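Riranis shallow storage basket, light blue
Reviewed by Todor Vlachou
June 15, 2019

I bought two of these in February from the Arnbridge housewares store, one for the kitchen and one for the hall closet. The closet one holds gloves and has given me nothing to write about. This review covers the kitchen one, which gets used most days for fruit and has been through a lot more.

What it is

A rectangular plastic basket, low sides, flat floor, holes in the walls. The Riranis comes in light blue and gray. The label on mine gave the weight as 300 grams and the maximum load as 3000 grams. I put it on the kitchen scale and the weight was right. I have not tried to find out what happens past the maximum load, but I have carried it full of apples with no trouble.

There is no lid and none is sold separately. If you need to stack things on top of each other in the refrigerator, look at something else.

The floor

This is the part I like best. A lot of baskets have a floor that rises in the middle or is made of ribs, and small fruit rolls to the sides and sits in a heap. The Riranis floor is wide and flat, so you can put strawberries down in one layer and see at a glance which ones need eating first. Stems don't get caught in it either.

The walls

The holes are not all the same. One long side has small round ones in rows, and other walls have small rectangular slots. The round ones wipe clean easily. The slots are more work — a cloth won't get into the corners and I go over them with an old toothbrush. Grape stems and bits of leaf collect there.

There were a few rough edges inside the slots when the basket was new. I took them off with a fingernail.

The handle

The handle is a slotted opening in the end wall. My fingers fit, but Velimir Golob, who I share the kitchen with, has larger hands and picks it up by the rim. The rim bends a little when he does that with a full load. It goes back to shape when the basket is put down.

Compared with a clear container

Before this I kept berries in the clear plastic containers they came in. Those are fine for the trip home and they take up less room. They are also deep for their size, and the fruit at the bottom gets forgotten. I still use one next to the basket when I sort: good ones go in the basket, ones for today stay in the clear container. The low wall makes it easy to reach in from any side.
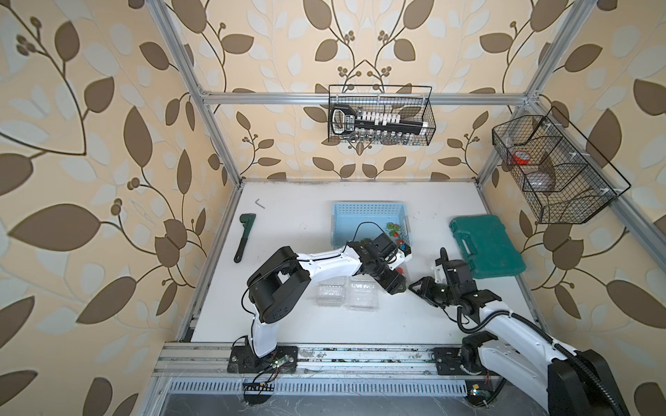
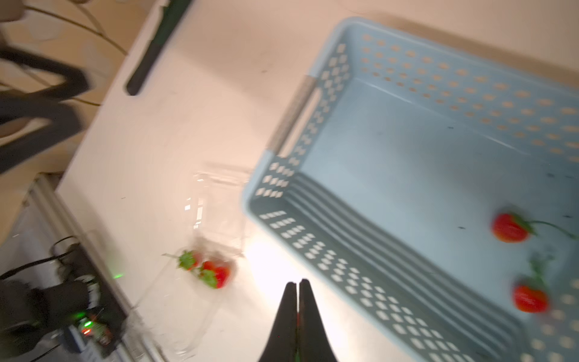 What I would change

I would put the same round holes on every wall and make the handle opening longer. Small rubber feet would help too, as mine slides on a smooth counter if I bump it.

The Pramudari basket I had a few years ago did have feet, but they came off one at a time in the dishwasher. The Riranis has been on the top rack every week and the color has held.

Rating

Four out of five. I would buy it again for fruit, and I'm considering a gray one for onions.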